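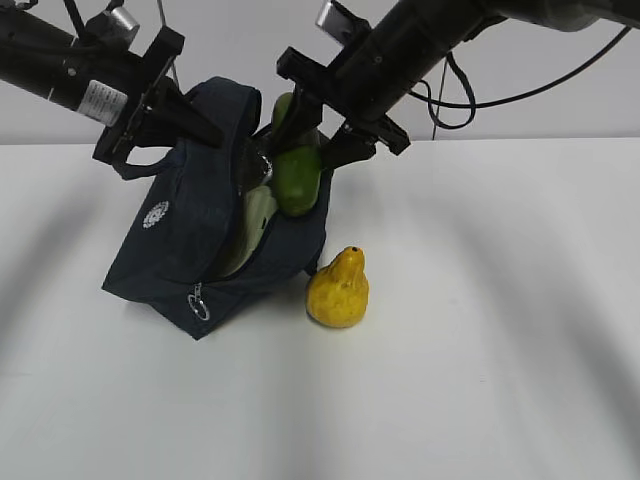 Mallilix equipment plan, README

Purpose: the numbers we take into the September budget meeting, kept in one place so they stop changing between emails. Maintained by Kenneth Menzies, who also takes the complaints.

Scope
Bag packing and unpacking with two arms. Anything involving legs or wheels belongs in another folder and, ideally, another year.

Files
quotes.csv: one row per quote, 61 rows, many from Branditz, who revise prices the way other people check the weather.
spares.csv: gripper fingers, cables, mounts.
props.csv: bags, pears, vegetables. The cheapest file and the one with the most comments.

Known costs
Second workcell from Ritchie: $2,919 for table, mounts and wiring. Arms are extra, as we learned on page 5 of the quote.
Lead time: 12 weeks, counted from whenever Ritchie feels the order has truly arrived.

Not included
Shipping, tax, and the Vovetwood tabletop upgrade, which is lovely and has been declined twice.

Editing
Change a price, add the quote number. Rows marked "TBD, cheap" will be deleted.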